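Notes on changing occupation after a long spell in one trade. Written from the adviser's side of the desk. Thread.

1/ Start with tasks, not job titles. A client from Haddad had one title for 13 years and did four different jobs under it. Only one of them was on the CV.

2/ I ask for a task log covering 20 working days. Columns: task, minutes, who asked for it, would you do it again. A spreadsheet is fine. So is paper.
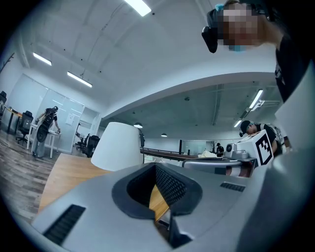
3/ Then sort by the last column and ignore the rest for a day. Most people find the "yes" rows sit in two or three groups – checking, teaching, fixing, that sort of thing.

4/ Match the groups against adverts. Read the duties section first and the salary last. Zane Rätsep at Todico keeps a file of 304 old adverts for this and lets me borrow it.

5/ Interest questionnaires: useful as a prompt, weak as evidence. If the result disagrees with the log, I go with the log.

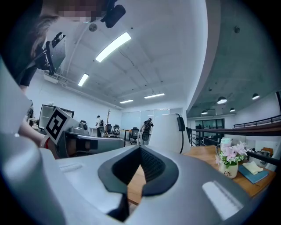

6/ Before paying for a course, speak to two people doing the work now. Ask what they did yesterday between 9 and 12. General questions get general answers.

7/ Notice periods. Merna staff, check your contract again, as the older version says 6 weeks and the newer one says a month.

8/ The blank log template is the same one I used for the Plarkov redundancy sessions in September. Reply if you want a copy.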